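What the Tide Leaves in Kaltport: Salt, Rust and Front Doors
A project report by Glenys Bunting and Kwabena Kpodo 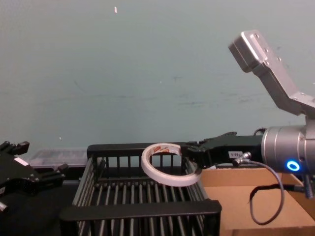

Why we picked this

Kaltport is a small harbor town, and if you walk up from the water you pass through every kind of weather damage a house can have. Glenys grew up on Callach Street, three blocks from the sea wall, and her family repaints the front door far more often than her cousins inland do. Everybody in town says the salt does it. We wanted to know how far up the hill the salt really goes, and whether you could see it in the hinges, hasps and letterboxes people walk past every day.

We love this topic! It started as a one-week assignment and grew into the whole term. Our question in its final form was: does the amount of salt landing on a front door drop steadily as you move away from the harbor, or does it depend more on which way the street faces?

What we already knew going in

Sea spray is made when waves break and bubbles burst. The bigger drops fall out of the air quickly, and the finer ones can travel a long way on the wind. Salt pulls moisture out of the air, so a salty patch of iron stays damp longer than a clean one, and damp iron rusts. Brass goes dull and greenish in its own way, which we found out is a separate process and could fill another report.

Kwabena had read that hills and buildings can funnel wind so that one street gets blasted while the next one over stays calm. That idea ended up mattering more than we expected.

Choosing the doors

We put a note through letterboxes on Callach Street, Nenance Row and the lanes between them, asking if we could wipe a patch of front door once a week and take a look at the hinges. In the end 64 households said yes. One lady on Nenance Row said yes on the condition that we wiped the whole door, so we did, every week.

The doors closest to the water are right behind the sea wall. The farthest are at the top of the hill by the old Nägeli bakery, 600 meters from the harbor steps. Callach Street runs straight up from the water. Nenance Row runs across the hill, so its houses have their sides to the sea.

How we collected the salt

The method is simple and anyone could repeat it. We cut a square opening in a sheet of stiff plastic so that every wiped patch was the same size. We held the sheet against the door at shoulder height, wiped inside the square with a damp cotton pad, and dropped the pad into a clean jar with 60 milliliters of distilled water. Back at school we shook each jar, let it stand, and measured how well the water conducted electricity. Salty water conducts better, so a higher reading means more salt on the door.

We wiped every door once before we started, to give them all a fresh beginning. After that we went around every Thursday after school for 9 weeks, finishing in November. If it had rained hard that day we still went, but we wrote it down, because rain rinses doors.

We also did blanks: a clean pad straight into a jar without touching any door. The first blanks came out higher than they should have. Our fingers were salty! After that we used tweezers for the pads and the blanks dropped right down. We threw out the first week of readings and didn't miss them.

Scoring the rust

For the hinges we used a scale from zero (clean metal) to five (flaking). We each scored every hinge without telling the other, then compared. At first we disagreed a lot. Glenys is stricter. We went back with a set of printed color patches to hold next to the metal, and from then on we were rarely more than one step apart. We left out stainless steel and plastic hinges, and any hinge that had been painted over.

What we found

On Callach Street the answer was the one everybody in town would have guessed. Readings were highest behind the sea wall and fell as we climbed, quickly at first and then slowly. By the time we reached the bakery they were close to our blanks.

Nenance Row surprised us. It starts halfway up the hill, so we expected middling numbers. The doors at its west end gave some of the highest readings of the whole project, almost level with the sea wall. At the east end they were low. The houses are the same age and the same height above the water, and most of the doors are even the same green.

We stood at the west end on a windy afternoon with strips of ribbon tied to a broom handle, and the ribbons went nearly flat. There is a gap between the chandlery and the net lofts, and it points straight at that end of the row. At the east end the ribbons barely moved. Kwabena's funnel idea fits this very well, although one windy afternoon is not proof.

The rust scores mostly followed the salt readings, but with a lot more scatter. Some people oil their hinges. Some doors have a deep porch. A few hinges were clearly newer than the house, and when we asked, people often had no idea when they had been changed.

What went wrong

We lost a tray of jars on the school stairs in week five. Those doors have a gap in their results, and we did not try to fill it in.

Our conductivity reading does not know salt from anything else that dissolves. Soap would raise it too, and at least two households washed their doors between visits. Bird droppings were also a problem, and we moved the plastic square sideways when we had to.

What we would do next

We would love to run it through a full winter, when the big storms come in. We'd also like to hang identical strips of bare steel at each end of Nenance Row, so that the age of the hinges stops mattering, and put a proper wind gauge at the west end. Kwabena wants to test the gap idea with a cardboard model of the street and a desk fan, and he has already started on the net lofts.

Thank you

Thank you to everyone on Callach Street and Nenance Row who let us bother their front doors, and especially to the people who left the porch light on for us once the evenings got dark. A copy of the readings for each house is going through the letterboxes next week. If you live at the west end of the row, oil your hinges!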